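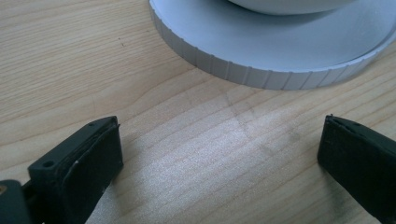 What the Lines in Wood Can Tell You

Home Nature How Things Work Ask Us

Reading time: 3 minutes

A wooden tabletop has a pattern in it. On this pale one there are long, thin lines running on a slant, with wider, wavy shapes in the middle. The pattern is called the grain, and it was made by a tree.

How a tree makes lines

A tree gets thicker by adding new wood just under its bark. Where winters are cold, it grows quickly in spring and slowly later on. Spring wood is often lighter in colour and late wood is often darker. One light band and one dark band together make a growth ring, and each ring usually stands for one year.

Why aren't the rings round?

If you cut straight across a trunk, you see circles. Boards are mostly cut along the trunk. The saw slices through the rings lengthwise, so they show up as stripes, waves or tall arches – it depends on where the saw goes.

Hamdia Gebru teaches woodwork in Girton. She keeps a slice of trunk on her shelf with 148 rings. Her students count them with a pin, starting at the centre. It takes most of the morning.

Try it at home

Find a wooden table and look at it from the side, near a window. Bright light can hide the grain, so move your head until the lines show up. Put a sheet of thin paper on top and rub it gently with the side of a crayon. If the wood is rough enough, the grain will appear on your paper. A very smooth table may not leave any marks – try an old fence board.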